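How to Keep a Reading Log for a Long Book Series

Last updated September 28, 2023

A reading log for a series does a different job from a list of finished books. The list records that a book was read. The log records what the reader needs to know when the next book comes out eighteen months later and the names no longer mean anything. The method below was worked out on romance and fantasy series with linked casts, where a side character in one volume becomes the lead in another. It works for mysteries with only small changes.

What you need

A notebook or a plain spreadsheet. Reading apps are fine for dates and ratings, but most of them attach notes to a single title, and a series log has to cross titles. If you use a notebook, choose one with numbered pages or number them yourself before the first entry.

You also need the publication order of the series, including novellas. Check the front matter of the newest volume you own. Publisher websites often leave out short works that were first sold as bonus content.

Step 1: Set up the order page

Write the titles in publication order down the left side. Leave a line between each. In a second column, write the order in which the events take place, if it differs. Mark novellas with a decimal, so a story set between the second and third novels is 2.5.

The Brosturthorpe books are a useful test case. There are 4 novels and 2 novellas, and the second novella was published last but takes place before the first novel. A reader who goes by the number on the spine will never place it correctly. On the order page it gets its publication position in the left column and 0.5 in the right.

Do not fill in titles that have been announced but not released. Titles change. Use a blank line and add the title when the book is in your hands.

Step 2: Make one entry per book

Each entry has 3 parts: the facts, the open threads and the opinion. Keep them physically separate on the page. When they run together, the opinion takes over and the facts are lost.

The facts are the setting, the point-of-view characters, the length of time the story covers and the state of things at the end. Two or three sentences are enough for the ending. Write who is with whom, who has left and who knows which secret. For example: "Morrison has sold the boatyard and moved back in with his sister. The sister knows about the letter. Mumlow does not."

Open threads are questions the book raised and did not answer. Write each one as a single line with a page or chapter reference. Leave space to the right for the answer.

The opinion can be any length. State what worked and what did not, and name the chapter where your view of the book changed if there was one. A rating without a reason is not much use a year later.

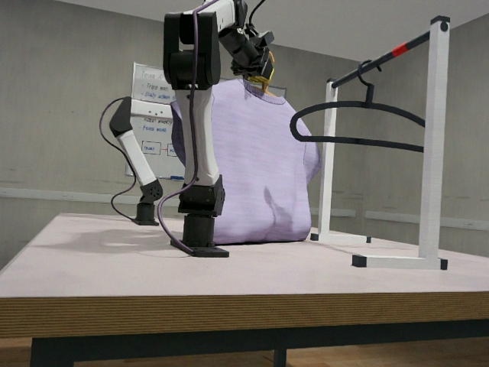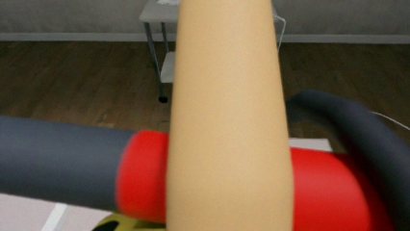 Step 3: Build the character index

The index goes at the back of the notebook or on a second sheet. Give each recurring character one line with the following:

Name, with any nickname or married name
First book in which the character appears
Relation to one lead character
Book in which the character is the lead, if any
Anything odd or fixed: a scar, an accent, a fear of water

The last item matters more than it seems to. Authors of long series make mistakes with eye color, ages and the names of parents. If you review books, you will want to know whether an inconsistency is in the text or in your memory. Write the chapter number next to the detail so it can be checked.

Index a character on the second appearance. Indexing everyone on the first appearance fills the pages with taxi drivers and receptionists. The exception is a character who is given a full name and a paragraph of backstory for no clear reason. In linked romance series this nearly always signals a future lead.

Step 4: Log while reading

Write the open threads as you go, at the end of a chapter or a sitting. Write the facts within a day of finishing. Leave the opinion for two days, then write it without looking back at the threads. Afterward, compare them. If a thread you marked as important at the halfway point does not appear in the opinion at all, either the book dropped it or you stopped caring, and a review should say which.

Audiobook listeners should log by chapter and not by time stamp. Time stamps differ between editions, and some apps shift them with the playback speed. Spell names as the print edition does. The sample pages on a retailer's site usually give enough of the early chapters to check the main ones.

Step 5: Close threads across books

Before starting a new volume, read the open threads from all earlier entries. It takes a few minutes. As each one is answered, write the book number and chapter in the space you left. Do not cross out the question. A crossed-out line is hard to read later, and some answers are reversed in a following book.

In the Werketti trilogy, the question of who paid for the house is answered in the first book and answered differently in the third. With both references on the same line, it is easy to go back and see that the first answer came from a character who had a reason to lie.

Using the log for a review

Take the facts from the log and keep spoilers for earlier volumes out of the first paragraph. Readers who arrive in the middle of a series look at the opening lines to see whether they can start with this book, so answer that directly: yes, no, or yes with some loss. The log gives you the basis for the answer. Count the threads from earlier books that the new one depends on. If there is only one and the author explains it again, the book can stand alone.

Quote from the book itself and never from the log. Notes made in a hurry tend to turn into paraphrase, and it is easy to mistake your own sentence for the author's.

Common problems

The log is longer than a chapter. Cut the facts back to the ending. Plot summaries are available elsewhere.

You abandoned a series and want to return. Read the last entry and the open threads first. Reread the final three chapters of the last book only if the threads make no sense.

Two series share a world. Keep one character index for both and add the initial of the series before each book number. Keep the order pages separate until a book appears that belongs to both, then copy it onto each page under its own number.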